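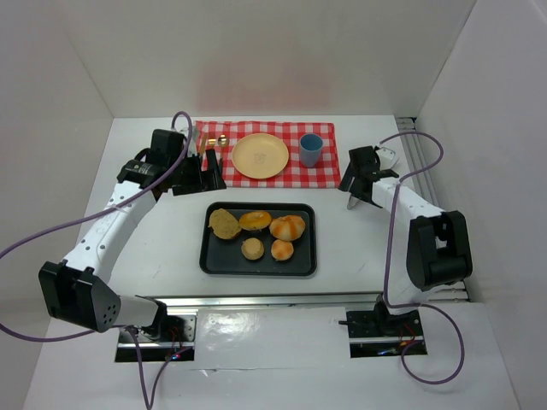
Illoleo opens its breakfast table to families this July

A checked cloth, a plate, a cup, gold-coloured cutlery and a tray of bread. Illoleo's new play programme for young children starts with a small table laid for breakfast, and we are delighted to say that it opens to visiting families in July.

The Breakfast Table grew out of a trial with nursery groups over the spring. Children took turns at laying a place, choosing something from the tray and serving it to a friend. In all, 176 children took part, and plenty of them asked to go again before they had even sat down.

"We thought the bread would be the star, and then a four-year-old spent her whole turn getting the spoon straight," said Abena Kwofie, who leads the programme. "I loved that. Laying a table is a lovely job when you are small - there is a place for everything and you get to decide when it looks right."

The layout is kept simple. One red and white cloth, one round plate in the middle with a cup to its right and the cutlery to its left, and a black tray in front with the bakery things on it. Children are free to muddle it all up and start over.

Fidelina Ñahui, who planned the sessions with Domingo Riquelme, is especially fond of the serving part. "You hear such good manners! They offer each other a bun as if they had been up since four baking it."
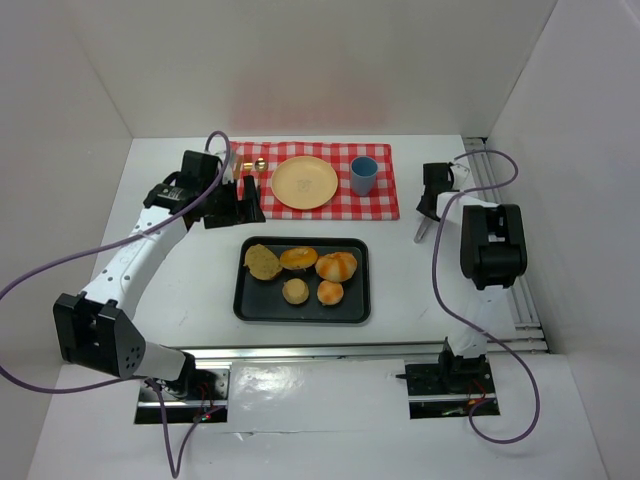
Is the food on the tray real?
The breads and pastries are all play food, so nothing is eaten during a session and families are welcome to have their own snack afterwards in the Muñoz Room.

Sessions last 40 minutes and are meant for children aged three to six, with a grown-up staying throughout. Morning sessions start at 10am. There are 127 family places in the first month, and a further set will be released once those have gone.

The programme has been paid for by a grant of £3,000 from the Andetti fund, which also covers a printed booklet of table games to take home. The booklet was drawn by Natália Mikuš and has a page for children to design their own plate.

Places are free but must be booked at the Illoleo front desk. Nurseries wishing to bring a group should ask for Domingo Riquelme.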